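Section 4. Handling Knit Covers at the Shared Counter

This section applies to staff of the Tirnia site who work beside the Dradix arm.

1. Confirm that task 438 is shown on the panel.
2. Clear your hands from the counter before pressing Start. 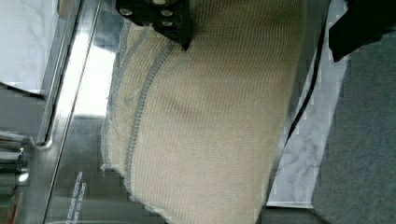
Staff formerly assigned to folding now supervise the arm and inspect its work. Inspection remains a manual duty — the arm does not judge stitching. Check the gray overlock along the outer edge, and set aside any piece with loose threads like those near the lower end of the hem.

3. Record each rejected piece on Form 653.

CAUTION: Do not pull fabric from a closed gripper. Press Stop first.

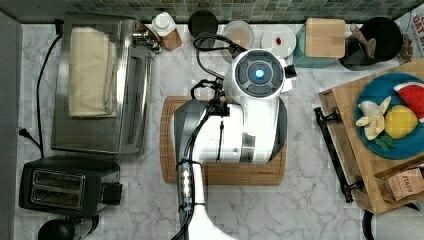 4. At shift change, both operators sign the log. Two signatures are required.

Note: Requests to return to manual folding are handled by the Grotance staffing office.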